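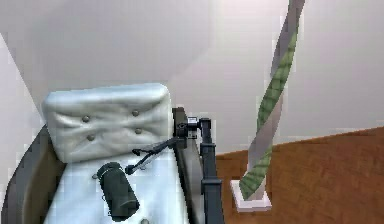
Tullside Community Choir · Alto Section

ok altos, the spring concert is over and I finally slept, so here's my recap thread while it's all still fresh (sorry in advance, it's long)

first, the number. we sold 84 seats for Saturday! for a room where last year you could hear every single cough! I'm still grinning

the Bundarance piece went SO much better than Thursday's rehearsal. that entrance at the top of page two, the one we kept smearing all over the place? clean. I got actual goosebumps and then nearly missed my own breath

Kaja Kļaviņa taught us the Latvian vowels over two whole evenings and I will never say "ah" the same way again. my kids are begging me to stop doing it at breakfast

small confession: I turned two pages at once in the Khosravi and sang maybe four bars of the wrong verse. with confidence. Nam-gil, if you heard that from the piano, thank you for keeping a straight face

for those asking about the encore, yes it was the Ostus lullaby, and no we hadn't planned it. the tenors just started humming and we all piled in

things left behind: one gray scarf, a travel mug with a dented lid, and somebody's entire folder with very neat pencil marks (teach me your ways). I've got them at my house, text me

if you still have a borrowed black folder, please bring it back next rehearsal. same goes for the music itself, even if you wrote on it. pencil is fine. whoever used purple pen, we'll talk

summer songs! I want something with a low part that isn't the same note for a full page. send me ideas, folk stuff especially. my sister keeps pushing sea shanties and I'm starting to come around

next rehearsal is Monday, May 15, 2023, usual time. we'll listen to the recording for the first half, so bring snacks and a forgiving heart. I'm making the lemon bars again

oh and we need a ride for two people coming from the east side, reply here if you've got room in your car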